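Where do you keep keys and a coffee cup on a small desk without it turning into a pile?

Posted in Home Organization > Small Spaces

deskbound_lindside
I moved into a one-bedroom in Lindside in November and the only place for a table near the front door is a short wall between the closet and the hall. The table is light wood with rounded corners and it has a cable hole at the back. It does double duty. I drop my stuff there when I come in and I also work at it in the mornings.

The trouble is the keys. I have a big ring with the apartment keys, the mailbox key, the storage unit, my mother's house and the shop. They land wherever my hand lets go. By evening they're under a magazine, and one time they were in the recycling. The coffee cup has a similar problem, only with spills. I have knocked it over onto mail twice.

I bought a small white stand that has a round cup holder on one side and a post with two pegs on the other. I thought the pegs would be for the keys and the cup would go in the holder. It's a decent idea, but the ring keeps ending up on the table next to it anyway. Either I miss the peg or I don't bother.
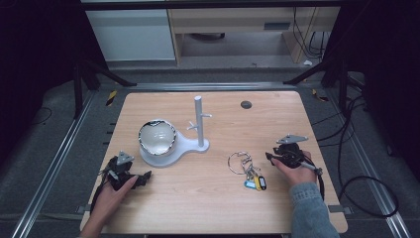

I don't want to drill into the wall because the lease says 300 dollars per patch, and I'm not convinced adhesive hooks will hold that much metal. I would also like to keep the cup where it is, within reach of my right hand. Is there a way to set this up so that it works, or should I return the stand and get a tray? I still have the receipt and 21 days left on it.

Edit: to the person who messaged me, no, I can't leave half the keys somewhere else. I use all of them most weeks.

rerkasano_porch
Get a bowl. Everybody ends up with a bowl.

miettinen_shelves
I'd keep the stand and change where it sits before spending any more money. I had the same kind of thing on a hall table in my last place and it took me a couple of tries.

First, which way is the post facing? If you come in from the left and the cup holder is on the left, you have to reach over the cup to get to the pegs. You won't do that with a bag on your arm. Turn the stand so the post is on the side you walk in from. If that puts the cup on the wrong side for working, turn it back when you sit down. It takes a second.

Second, short pegs are made for cup handles, and a large split ring doesn't always sit well on them. It can slide off the end or tip the whole stand if the bunch is heavy. Hang the keys with the cup in the holder and again without it. If the stand leans when the cup is gone, put a few of those clear rubber cabinet bumpers under the base, or a strip of museum putty. Either one comes off veneer without a mark if you pull slowly, but try it on the underside of the table first.

Third, the plastic tags. If you have several on one ring they stick out and catch on the peg, so the ring never goes all the way down. I put mine on a short loop of cord so they hang below the metal keys. You could also move some of the keys to a smaller ring that clips onto the big one. You'd still be carrying all of them, but the bunch hangs flatter.

About the mail – give it its own place that isn't the table. I have a wire rack on the closet door, the over-the-door kind with no screws. Once paper stopped going on the table I quit losing keys under it, and that helped more than the stand did.

If you've done all of that and the keys are still on the table in two weeks, return it and get a shallow tray with a cork or felt bottom. Mine is 6 by 6 inches, and I wouldn't go any bigger or you'll start putting coins and batteries in it.

larusbridge_tenant
Agree with most of the above. Two things to add.

Adhesive hooks are better than they used to be, but read the weight on the package and wipe the wall with rubbing alcohol first. Wait an hour before you hang anything. Mine has held a ring with two car fobs on it since spring. I put it on the side of a bookcase instead of the wall, so there was no paint to worry about. The leg or side of your table might do if there's a flat spot.

For the cup, a wide bowl-shaped one is easier to tip than a straight mug if it's out on the open table, so I would leave it in the holder whatever you decide about the keys. Don't put it back by the cable hole either. I lost a power strip that way.

deskbound_lindside
Thanks. Turned the stand around this morning and ordered the rubber bumpers. Will try the cord for the tags tonight. The over-the-door rack is a good thought, I'll measure the closet door.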